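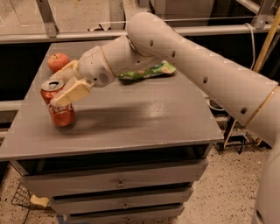 The **Drornby Town Assembly** is the elected body that runs the town of Drornby, and I've been writing up its history on this site for long enough that I should finally give it a proper page of its own. It has 37 seats, one for each ward, and every seat is up for election at the same time, every six years, in July.

## How it got started

Before the assembly there was the Drornby District Board, which had no elections at all (members were picked by the landowners, and a seat could stay in one family for decades). The board was replaced after a long fight over water charges. The first assembly met in the old grain exchange on Ibarra Street, and I love that building, so forgive me if I keep bringing it up. It only had benches for the members. Anybody from the public who wanted to listen had to stand in the doorway!

## Seats and parties

Two groups have traded control for most of the assembly's life:

- **Altel List** - named for the Altel neighborhood north of the river, where it was founded. It usually campaigns on lower property taxes and road repair.
- **Drornby Civic Union** - strongest in the south wards and the old mill streets. It wants more spending on buses and housing.

Independents have always held a few seats as well, mostly in the farm wards. A party needs 19 seats for a majority, and when neither side gets there the independents suddenly become very popular people.

To get on the ballot, a candidate needs 100 signatures from voters in the ward. I think that's too many for the smallest wards, but a proposal to lower it has failed every time it's come up.

## The Oltex vote

The best-known vote in the assembly's history was over the Oltex site, a closed textile works by the rail line. The Altel List wanted to sell it, and the Civic Union wanted it kept for 135 public apartments. Debate ran past midnight, two members crossed over, and the apartment plan passed by a single vote. People in town still argue over it - my own family included.

## Powers

The assembly sets the local budget, approves building plans and picks the mayor from among its own members. Schools and police are handled by the county, though you wouldn't guess it from some of the campaign leaflets I've kept.

*Page last updated Tuesday, January 28, 2025. The ward map is still the old one, and I'll swap it out when I get a clean copy.*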